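Pendside Linen Exchange
Progress report to the Floldale Fund
25/08/2022

This report covers the second half of the grant year. The exchange lends sheets, towels and blankets to households in temporary housing and takes them back for washing when the family moves on.

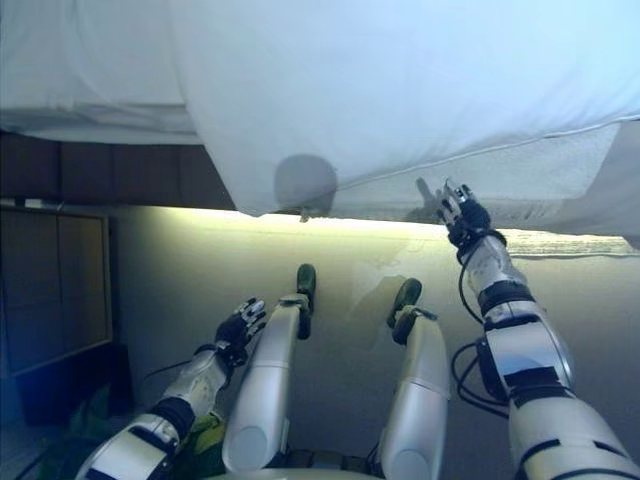

Report by A. Lapiņa

We supplied 86 households in the period, against a target of 80 in the application. Most stayed on our books for less than a month. Requests were heaviest in July, when the housing office moved several families at short notice, and on two occasions we ran out of double sheets and had to send singles.

Spending is close to plan. The laundry contract with Jarkska was renewed at the old rate, but delivery charges went up in the spring and we have moved $2,000 from the training line to cover them. This was agreed with your office by email. The training line still has enough in it for the fall session.

Returns are better than last year. Nearly all bedding now comes back - the change seems to date from when we started putting a labeled bag in with each set.

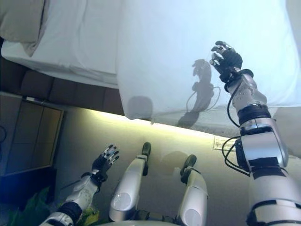

Blankets are still the weak point, as families often ask to keep them, and we have stopped chasing those. We would like to budget for replacements openly next year and will include a figure in the renewal request.

The storeroom at Pendside is dry again after the roof repair. Four shelving units were replaced and the landlord paid for two of them. The stock list has been moved to a shared spreadsheet, so the evening team can update it without calling the office.

Still to do before the grant ends:
Finish the survey of households (replies are slow)
Get a second quote for delivery
Send you the final accounts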